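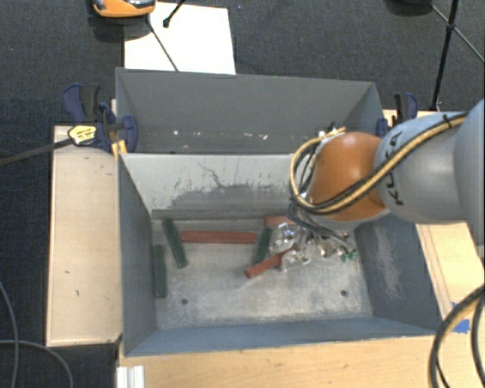 Does a survey with thousands of replies tell you more than one with a few hundred?

Only if the people who replied are like the people you want to know about. A big sample cuts down the wobble that comes from chance. It does nothing for a sample that was lopsided to begin with.

Reading Surveys, Session 4: Who Answered?
Notes by Dulce Gallegos
Last revised Sep 3, 2023

Last session was about wording. I said then that wording gets too much of the blame, and I still think so. Most of the bad surveys I've been asked to look at had perfectly decent questions. They had been put to the wrong people, or to the right people of whom only the cross ones wrote back.

The Traston parking survey

You should have read the Traston summary before coming. It opens with the number of replies, 3009, in large type, and the size of that number does most of the persuading. The headline finding is that residents want the evening parking charge dropped.

Look at how people got to the form. There was a link on the parking payment page, and there were cards left on windscreens in the two town centre car parks. Someone in Traston who walks to the shops, or takes the bus, would have had to go looking for it. So what we have is a large and probably quite accurate picture of what drivers who park in the centre think about paying to park in the centre. I could have guessed that one at home.

The summary does say that "all residents were welcome to take part". Treat that phrase with suspicion wherever it turns up. Being welcome and being asked are different things — a survey has to show that it asked.

Note also that the form could be filled in more than once. The report doesn't mention any check on this. It may not have mattered. We can't tell, and neither can they.

Response rate

The response rate is the number who answered divided by the number who were asked. If nobody was picked out and asked, there is no response rate, and a report that gives one has made up the bottom half of the fraction.

The Serra housing survey is the better piece of work here, although it looks much less grand. Letters went to addresses drawn at random from the full list, with a reminder in March. The response rate was 30 per cent. Students tend to groan at that figure, and it isn't wonderful, but at least we know what it is and can start asking who the missing people were. Serra's authors compared the ages of those who replied with the ages on the full list and found they were short of younger tenants. They printed this on page 11, where a less honest report would have left it out.

What they did next I'm less happy with. They weighted the younger replies up to fill the gap. Weighting assumes that the young tenants who answered think like the young tenants who didn't. Perhaps they do. Someone with time to fill in a long form about damp may have a particular interest in damp.

Satisfaction scores

Vendora asks its customers to rate the service straight after a purchase. Please think about who never sees that screen: anyone who gave up halfway through, anyone whose card was refused, anyone who left last year and now shops somewhere else. A shop could lose half its customers and watch the score go up.

Skandard does something similar with staff. Its yearly survey goes to current employees only. I'd like to see the leavers' answers beside it before I believed a word about morale.

Both firms compare this year's score with last year's and call the difference an improvement. For that to hold, the same sort of people must have answered both times. Neither report says whether they did.

Things to check before you read the results

Who was on the list that people were drawn from, and who could never have been on it?
How many were asked, and how many answered?
Could one person answer twice?
Who paid for it, and did they choose when it went out?
Is the group named in the headline the same as the group that replied?

For next week

Find a survey story in a local or national paper and trace it back to the original report. Write one page on who answered. If there is no report to be found, say so and write the page about that. Don't correct the figures or suggest a better survey; we'll come to design in session 6.

Read chapter 13 of the course book as well. The author is kinder to online panels than I am, and you should make up your own minds.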